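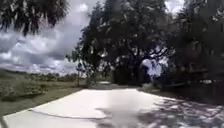

Players should stop thinking of paths as decoration, Kyung-hwa Ko told the Wovell design team when the first town map was nearly finished. Until then a path in Wovell was a cheap item that filled the gaps between shops. After her remark it became the thing that decided how fast a town earned coins.

Chapter 4
Paths, Roads and Walking Time

Townspeople in Wovell collect income only when they reach a building. A worker on grass moves at half the speed of a worker on a path. In the test town of Tornisa, which had 113 buildings, the team laid one main path and 26 side paths and changed nothing else. Daily income rose from 3,000 coins to 4,000.

This chapter covers path tiles, path upgrades and the rules for joining one path to another. It also explains why storing a tile resets its upgrade level, a rule Tae-yang Baek wrote for the earlier game Stikeck and carried over unchanged.

You will need the layout you saved at the end of Chapter 3. Open it in the editor and switch on the walking grid before reading Section 4.1.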